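Robots at Mondholm, finally writing it up

29 Apr 2020

So I have been promising this post since January, which is when the open day was, and I have had the notes sitting in my phone the whole time. Stuck at home now so no more excuses. Quick and messy, sorry.

Mondholm is the old cannery building out past Prornport, 106 miles from my door. Left before it was light. They do the open day once a year and you have to sign up, and I nearly didnt. Free coffee, name sticker, long hallway with bad carpet. Then a big room split into booths, one team per booth, and you just wander.

I spent most of my time at the Ivari booth. Two arms, one table, a bakery job. Bag, tray, tongs, pastries. That's the whole thing. I stood there way longer than I meant to.
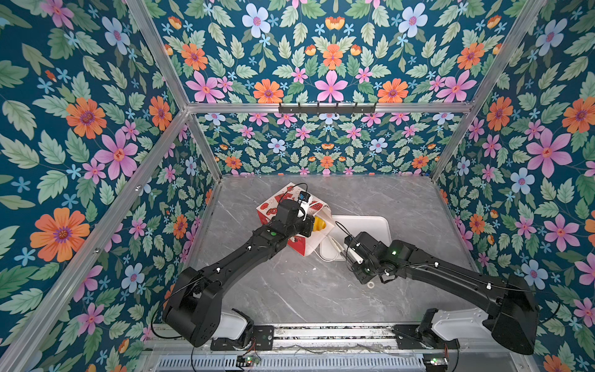

What got me is how slow it is. You see the videos online and they're all sped up, and then you stand next to a real one and it's like watching somebody thread a needle. People would come up, watch for a bit, get bored, go get a cookie. I liked the slow. You have time to guess what it's going to do next, and I guessed wrong a lot.

Asked one of the team how they teach it. Answer was basically practice - a person steers the arms through the job, over 300 times for this one, and then the software tries to do it on its own. She said bread is harder than boxes because no two pieces are the same and you can't squeeze. Makes sense. I can't pick up a croissant without wrecking it either. 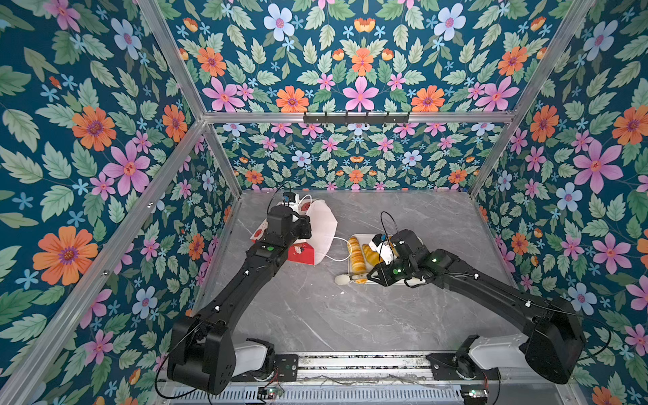 I worked the counter at a bakery for two summers in school, so I have opinions on this. Tongs in one hand, bag in the other, line out the door. The shape of the thing matters more than the weight. A long ridged spiral roll like the one on their tray, you have to grab that in the middle or it swings around on you. The short fat ones are easy. I told the guy running the booth this and he was nice about it and wrote somthing down, maybe his lunch order.

Also asked about the wallpaper, big flowers on dark teal, all around the inside. I figured there was some deep reason. He said they change the background now and then so the software doesnt get too used to one room. I kind of want it for my bathroom.
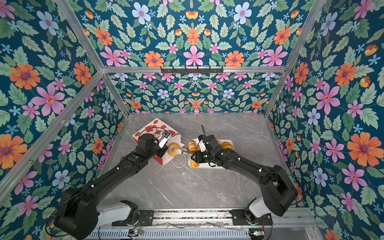

There was a talk at noon in the side room. 30 chairs, all full, I stood at the back. Mostly about grippers and how soft is too soft. The Bansal people went second and had better slides but no demo, and I wandered out before the questions. Should have stayed, the person next to me said later that's where the good stuff was. Oh well.

Ate my sandwich in the car. Went back in for the afternoon and the crowd was thinner so you could get right up to the line of tape on the floor. A kid asked if the robot gets to eat one at the end. Best question of the day.
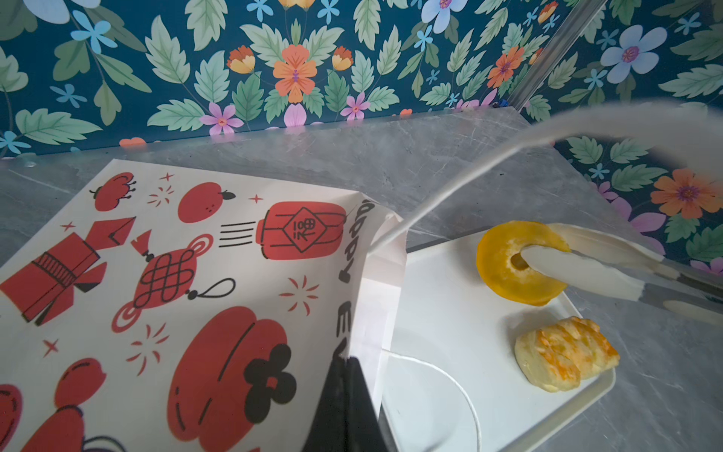
Other booths, fast - a towel folding one that was taking a break both times I went by, a cart that follows you (it followed the wrong person, big laugh), and a sorting thing with bins I didn't really get. 6 booths total I think were worth the stop. The rest was posters.

If they run it again, bring a snack and comfy shoes, the floor is concrete. Parking is around the back by the loading dock, not where the sign says. I'll put up my notes from the gripper talk if I can read my own typing.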